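Die Schüsseln meiner Tante

Also, ich hatte mir geschworen, aus Flarnerbridge nichts mitzunehmen außer dem Schlüsselbund und vielleicht der alten Teekanne. Aber dann stand ich in der Küche meiner Tante und machte den linken Schrank auf – und da waren sie, die bunten Schüsseln! Mit denen haben wir als Kinder Kaufladen gespielt, im Oktober, wenn es draußen nur schüttete, und die pinke war immer die Kasse. Immer. Darüber wurde gestritten, bis jemand heulte (meistens ich).

Ich habe sie in Zeitungspapier gewickelt und bin die 20 Kilometer nach Hause gefahren, so langsam, dass hinter mir gehupt wurde.

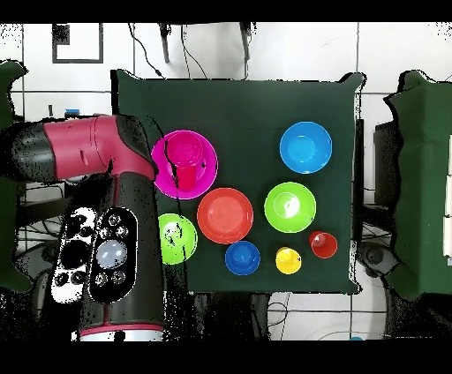 Die Schüsseln auf dem grünen Tuch, der Becher in der pinken.

Meine Schwester rief am selben Abend an. Ob ich zufällig die Schüsseln gesehen hätte? Ich sagte, welche Schüsseln, und strich dabei das Tuch glatt. Sie schwieg ziemlich lange. Dann fragte sie, ob sie am Sonntag zum Kaffee kommen dürfe, sie bringe auch Kuchen mit – und das Spielgeld, das habe sie nämlich all die Jahre in einer Keksdose aufgehoben.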